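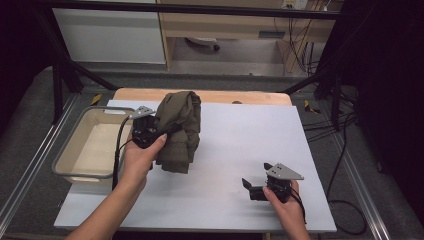
One gripper in each hand: an olive-green garment over the white board, with the basket at the left.

Open Day at Weviditz: Gallery
8 November 2021

Last month we opened our workshop in Wenitz to visitors for one afternoon, and 23 people came. Most of them were from the town and had never worked with robots. Two teachers came from the technical school, and one family arrived early and waited in the corridor until we had finished with the cables.

The subject this year was clothes. For us it is a difficult subject, and I think it was a good choice for an open day. A metal part has the same shape each time you pick it up. A shirt or a jacket has a new shape each time, and the fingers of a gripper must find a good place to hold it. In the picture at the top of this page the left gripper has the fabric between its jaws and the right one is open. The garment hangs in many folds, and for a person it is easy to see where the cloth begins and ends. For our software it is still slow work.

Hye-jin Seol prepared the table program and explained it to each group. She asked the visitors to first fold one garment with their bare hands and to pay attention to their fingers. After this they tried the same with the hand-held grippers. Many visitors told us that they wanted to turn the cloth with the thumb, and with two jaws this is not possible. One of the teachers folded a towel in 80 seconds and asked to try again. The second time was slower, but the towel was more straight.

In the other room Ye-rin Joo showed Curko, our small sorting program, on a large screen. It had some trouble with dark socks. She let it run anyway, and the children enjoyed correcting it very much.

We also received 19 written comments in the box near the entrance. Several people asked for more chairs, and more than one asked if the grippers can be used by left-handed persons. They can, and next time we will say this at the beginning.

We thank all guests who came, and also the bakery Joo for the rolls and the coffee. The next open day will be in October again. Groups of up to eight people can write to the office to reserve a time.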